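Workshop > Galleries > Desktop strip-downs

Dell desktop, opened for parts grading

Lutholm takes in retired office computers and grades what is inside them. The August intake was 162 machines, of which 83 went to the bench with the side panel off.

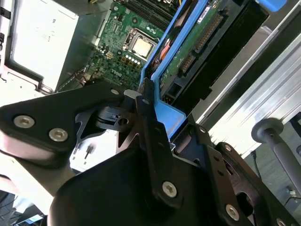
Grading starts at the board and works outwards. Each unit is allowed 25 minutes, and anything that runs over goes back on the shelf with a yellow tag. The order below is the one used on the Plonell sheets.

Motherboard - green, densely populated. Check the traces and solder points under a bench lamp before any part is removed.

Memory slots - a row of dark slots near the top of the board. Modules are tested in pairs, 2 passes per pair, and logged by slot.

Processor - silver heat spreader, held in its socket by a metal retention bracket. Clean off old paste with a lint-free cloth. Do not lift the bracket until the serial number has been entered.

Boards graded A go to the Palma store. Grade B is kept for spares. Grade C is weighed and sent out with the mixed scrap.

Notes and grading sheet: Anathi Matlala

Last updated: August

Recent galleries
Skesell power supplies, sorted by connector
Drive caddies and rails
Case fans - cleaning and regrading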